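June

Drawers that stick, squeak or won't shut

I've had a run of messages lately about drawers, and since half of them were the same question in different words I thought I'd put it all in one place. Most drawer trouble can be sorted in an afternoon with things you've already got in the house. I say this as someone who put up with a kitchen drawer you had to hip-bump shut for the whole time we lived in Delville, and then fixed it with a screwdriver in the time it took the kettle to boil.

Start by emptying it. I know, I know, but you can't tell anything about a drawer with batteries and string and takeaway menus in it. Tip the lot into a washing-up bowl and deal with it later. Then pull the drawer out slowly and listen. A scraping noise usually means wood on wood, a gritty sort of crunch is muck in the runners, and a clunk at one particular spot is very often a screw head standing proud.

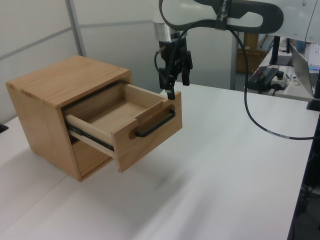 Words by Zachary Landry

With the drawer partway out you can get a good look down the side, where the metal slide is fixed on with its little screws. Run a fingertip along the heads (gently, they can be sharp). Any that stick up, nip them down by hand. Please don't use the drill for this - I stripped one in our old Vachon sideboard that way and ended up packing the hole with a matchstick and wood glue. It held, mind you, and it's still holding now!

Muck is easier. An old toothbrush gets most of it, then a cloth wrapped round a butter knife for the corners. You'd be amazed at the fluff. If the slides still feel stiff after that, a tiny bit of dry silicone spray on the metal will do it, wiped over with a rag so it doesn't get on your tea towels. Don't use cooking oil. My sister did, and it went like toffee.

Old drawers with wooden runners want candle wax instead. Rub a plain white candle up and down the bits that touch, open and shut it a few times, and do it again. Soap works too but it can go claggy in a damp room.

Handles next. A long bar handle only has to come loose at one end and it'll twist every time you pull it. On most of them the screws go in from the inside of the drawer front, so open it up, hold the bar still with one hand and tighten with the other. If a screw keeps working loose, a dab of clear nail varnish on the thread does wonders.

And if you've got two drawers one above the other and the bottom one catches, have a look at the underside of the top one before you blame the bottom. A sagging base will do it every time. I had one in a bedside unit and spent a whole Sunday fiddling with the wrong drawer.

Pale wood shows every sticky fingermark, by the way. Warm water, one drop of washing-up liquid, cloth wrung out until it's barely damp, and go with the grain. Dry it straight after.

Next time I'll do cupboard hinges, as I've been promising for ages.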